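### 4.2 Agreement between estimators

The second part of the study looked at how closely trained estimators agree when they size the same software from the same written requirements. Requirements were taken from three completed projects at Saarela, a supplier of billing software, and divided into 211 user stories. Each story was sized separately by four estimators, who had all completed the Fullcombe training course and who did not discuss their work until the last story had been recorded.

Sizes were entered in Ranero, the tracking tool already in use at the supplier. The tool was set to hide earlier entries. A story was marked as disputed when the highest and lowest sizes differed by more than one step on the scale. Disputed stories were sized again after a short meeting, and both values were kept for analysis.

Most disputes arose from stories that described changes to stored data without naming the screens or reports affected. Estimators who assumed a narrow change gave low sizes; those who counted every report that might read the data gave high ones. Stories with a list of affected outputs were seldom disputed. The level at which a requirement is counted, as a single item or as nested parts of a larger one (Figure 5), was the other main source of difference.

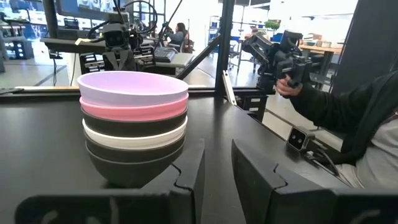 **Figure 5.** Nested items: five bowls in one stack.

Raili Kokkonen, commenting on a draft of this section, objected that a second sizing made after a meeting cannot be treated as independent, and asked that the two sets of values be reported separately. This has been done in the tables that follow. The first sizing is used wherever agreement is discussed, and the second only for the comparison with recorded effort.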